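Farnby Community Energy Group
Minutes of the general meeting, 1st July
Farnby Hall, supper room

Chair: Howard Inskip
Apologies: as listed in the attendance book

1. Minutes of the April meeting
Accepted with one correction. The battery quote was from Tekside, not Evurden. Howard thanked everyone for a terrific turnout on a cold night.

2. Network tariff change
Howard went through the letter from the network company. From next year the daily supply charge goes up and the evening peak rate starts an hour earlier. Households with solar will also be paid less for what they send out in the middle of the day. There was a lively discussion (the best we've had this year!) and plenty of good ideas about shifting hot water and pool pumps to the late morning. Members on older flat-rate meters asked whether they would be moved across automatically. The letter doesn't say. Howard to write and ask, and to put the reply on the noticeboard as soon as it comes.

3. Shared battery on Moen Street
Really exciting progress. Council has agreed in principle to lease us the strip of land behind the depot, and Tekside has sent a revised layout that keeps the big pepper tree. The group has now collected 2,288 signatures, well past the 2,000 we were aiming for, and people are still asking for the sheets.
Questions from the floor:
- Noise from the cooling fans at night. Tekside to supply readings from a similar site.
- Whether renters can join. Yes, and the draft rules already say so.
- Who pays if the battery has to be replaced early. Still being worked out with the insurer.
Moved that the group go ahead with the grid connection application. Carried, with one against.

4. Bulk solar offer
Evurden has held its price until the end of spring. Nearly 800 homes were letterboxed and the calls have been coming in steadily, including a few from over the creek, where we'd never had any interest before - wonderful to see. Members were reminded to check their switchboards first, as older boards may need an upgrade that isn't part of the offer.

5. Home energy visits
The 10 visits booked for winter are all taken. A waiting list has been opened. Draught strips and thick curtains are still the cheapest fix in most of the older cottages, and one member's heating bill story got a round of applause. 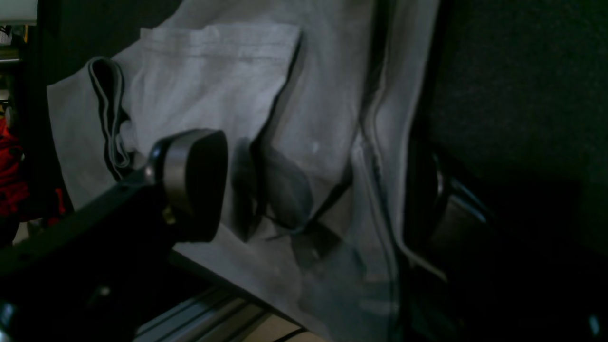 6. Other business
The thermal camera is due back before the next round of visits. Please return it with the charger and the blue folder. A member asked for a plain guide to reading the new bills, and Howard is keen to have a first draft ready for the next meeting.

Meeting closed at 9.05 pm, followed by tea and a very good lemon slice.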